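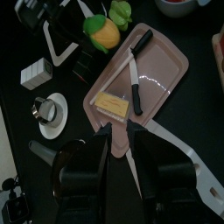 Knives, trays and the arm: what I changed after the May mishap

If you practice table clearing with a gripper arm at home like I do, please learn from my dumb mistake! I had the Skomside program running one evening (step 49, the one where it lifts whatever is nearest the middle of the tray), and I left a knife in with the play food. The arm closed on the blade, lost it, and flung it clear off the table. It landed a foot from my slipper. My neighbor Lamduan Wannasri heard me yell through the wall.

So, my tips, in no special order.

Run anything new with soft, chunky stuff first. Toy vegetables are great, and if one gets squashed, who cares.
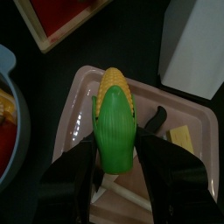 Toy corn between the fingers, pink tray underneath.

Turn the grip force down before you touch the speed. Mine was at 82 and I'd never once looked at it (the Timard manual puts that on the very last page, thanks a lot). I run it at 6 now for plastic food.

Knives go in handle toward the gripper, or they stay in the drawer. Mostly the drawer.

Test the stop button every time. Mine had a loose plug, and Decha Ongart at the Pongsiri repair counter fixed it while I waited. He told me a new arm would've been over 400 dollars, so I bought him a coffee.

Oh, and wear real shoes. I've got an old pair by the table now.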